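Comment une perceuse fait-elle un trou ?

Bonjour les curieux ! Aujourd'hui nous parlons d'une machine que beaucoup de parents gardent dans le garage : la perceuse. Elle fait du bruit, elle fait de la poussière, et elle laisse un petit trou bien rond. Mais comment ?

Le moteur tourne

Dans la perceuse il y a un moteur électrique. Quand on appuie sur la gâchette, il commence à tourner très vite. Entre le moteur et la pointe se trouvent des roues avec des dents, les engrenages. Elles ralentissent le mouvement et lui donnent plus de force. C'est comme sur ton vélo : avec la petite vitesse, tu montes la côte plus facilement.

Le foret coupe

La tige en métal qui entre dans le bois s'appelle un foret. Regarde bien son bout : il a 2 petits bords coupants. À chaque tour, ils enlèvent un copeau très fin. Et le long de la tige il y a une rainure en spirale - un peu comme un toboggan - par où les copeaux remontent et sortent du trou.

Pour le bois, Madame Su-chen Yau, qui est menuisière à l'atelier Plikau, préfère un foret avec une petite pointe au milieu. « Sans la pointe, le foret se promène sur la planche », elle explique à ses élèves.

Vite ou doucement ?

Dans le bois tendre, on peut tourner assez vite, par exemple à environ 2 349 tours par minute avec un foret fin. Dans le métal dur, on choisit une vitesse plus basse, parfois moins de 999 tours. Sinon le foret chauffe et il ne coupe plus bien. 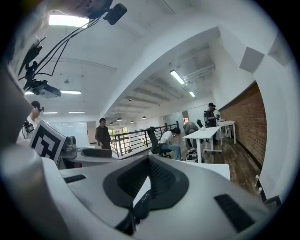
Les règles de sécurité

Une perceuse n'est pas un jouet. Demande toujours à un adulte de rester avec toi. Mets des lunettes de protection, attache tes cheveux et enlève ton écharpe. La planche doit être serrée avec une pince, jamais tenue avec la main.

Petit mot difficile

Mandrin : la partie qui serre le foret, comme des doigts très forts.

Texte : Ulises Herrera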